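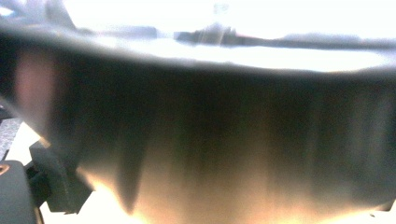 Have you ever tried to explain to somebody how to pick up a cup? Go on, try it! You can't just say "pick it up". You have to say which way to turn your wrist, how wide to open your fingers, how hard to squeeze and when to stop squeezing. By the time you've said all that, your tea's gone cold.

I got thinking about this when I went to the open day at Celleck, a robot workshop in Grutamley. The doors opened on Tuesday, February 25, 2025, and I was in the queue with my notebook and a cheese sandwich, feeling very grown up. They gave me a visitor sticker with the number 61 on it, and I wore it home on the bus by mistake.

Adelino Loureiro showed our group around. He has been teaching robots to do kitchen jobs since December, and he talks very fast when he gets excited (so do I, so we got along well).

So how do you teach a robot to tidy a table?

One way is to do the job yourself while holding the robot's kind of hand. It's called a gripper. Mostly it's a pinching tool, a bit like the tongs you'd use for sausages at a barbecue. You hold one in each hand and then you do ordinary things, like moving a mug or lifting a bowl, and a computer keeps a record of how the grippers moved.
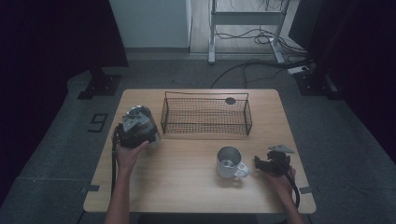 Two hands, two grippers and a white mug, with a wire basket at the back of the table.

I had a turn, and I was terrible! My fingers wanted to do everything. I kept trying to poke things with my thumb, and my thumb was busy holding the gripper. It felt like trying to eat peas in ski mitts. The girl next to me got the hang of it in 2 goes and I was only slightly jealous.

Then you do it again. And again! Adelino's team calls its collection of practice turns Tellitz, and when I visited it had 1378 turns in it. I asked if that was a lot. He laughed and said they'd like plenty more, please.

Why so many? Well, think about learning to ride a bike. You wobble a different way every time, and each wobble teaches you something. A robot's computer needs to see mugs in different spots, with the handle pointing different ways, or it might only learn one single mug in one single place.

Shiny things can be tricky too. A glossy bowl shows bits of the room in its side, all stretched and bendy. Have a look at the back of a spoon tonight and find your own nose. Now imagine working out where the spoon stops and the nose starts!

If you'd like to try this at home, borrow some kitchen tongs and a plastic cup. Ask a grown-up first. Use your favourite colour of cup, put it on the table, and see if you can move it into a basket without tipping it over. Then try it with your other hand. I'm up to 4 in a row.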